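# Unidad 11. El cuidado de los tapizados

En las unidades anteriores se estudiaron los suelos y las superficies duras. A partir de aquí el manual se ocupa de los muebles tapizados, que retienen polvo, migas y grasa de la piel, y que en muchas viviendas son la pieza más usada de la sala.

Al terminar la unidad, el alumnado sabrá:

- reconocer las zonas de un sofá: asiento, respaldo, brazos y costuras;
- ordenar la sala antes de aspirar;
- elegir entre cepillado en seco y limpieza húmeda;
- rellenar la ficha de servicio de la página 117.

El trabajo empieza siempre por los textiles sueltos. Cojines y almohadas se retiran, se sacuden fuera de la habitación y se revisan por las dos caras. Después se aspira el tapizado de arriba abajo: primero el respaldo, con atención al capitoné y a las costuras, luego los brazos y por último el asiento. La moqueta queda para el final -- el polvo del sofá acaba cayendo en ella.

Los cojines vuelven a su sitio cuando el asiento está seco. Con el método húmedo conviene esperar unas 2 horas.

Antes de leer el apartado 11.1, observe las fotografías y anote qué retiraría primero en cada caso. El caso práctico del piso Lalline, en la página 28, sigue el mismo orden de trabajo. 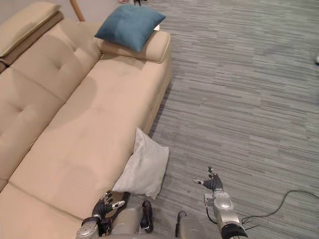
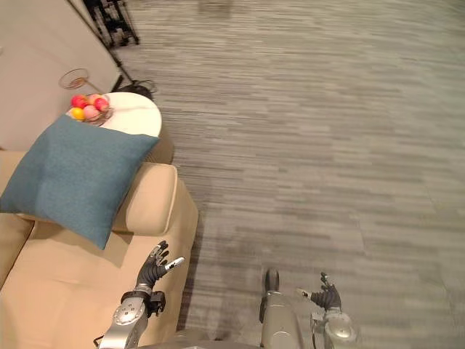 *Figuras 11.1 y 11.2. Sofá beige con cojín verde azulado.*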